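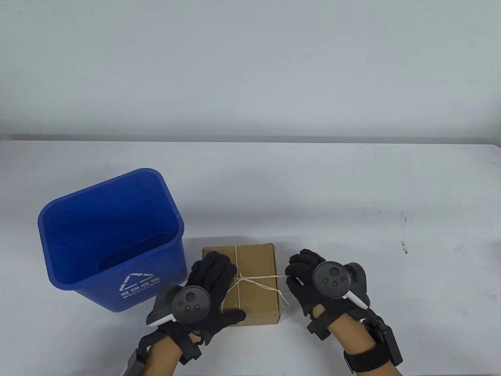

A recycling bin labeled in Chinese and English, with a small cardboard box beside it.

Call for Participants: Household Waste Sorting Study

The Herkurari Institute is seeking adult residents of Ginow and Dalen to take part in a study of how households sort their waste. The study concerns paper, packaging, glass and food scraps, and the effect of bilingual labels on sorting at home.

Participants will keep a written record of household waste for eight weeks, complete two questionnaires and attend one interview at the Pillari Building. Interviews last one hour and may be held in the evening on request. A total of 600 households will be enrolled.

Eligibility
Applicants must be 18 or older and must have lived at their current address for at least six months. Only one person per household may apply. Renters and owners are equally welcome. Employees of waste collection companies are not eligible.

Payment
Each household that completes the study will receive 700 crowns, paid by bank transfer after the interview. Travel to the interview will be reimbursed on presentation of a ticket or receipt.

Privacy
Names and addresses are stored separately from study records. Participants may withdraw at any time without giving a reason. Results will be published in December.

How to apply
Application forms are available at the front desk of the Pillari Building, Room 707, and must be returned by Sunday, March 16, 2025. Forms may be left in the mail slot outside office hours. Questions should be addressed to Hnat Levchenko, Study Coordinator, at the same office.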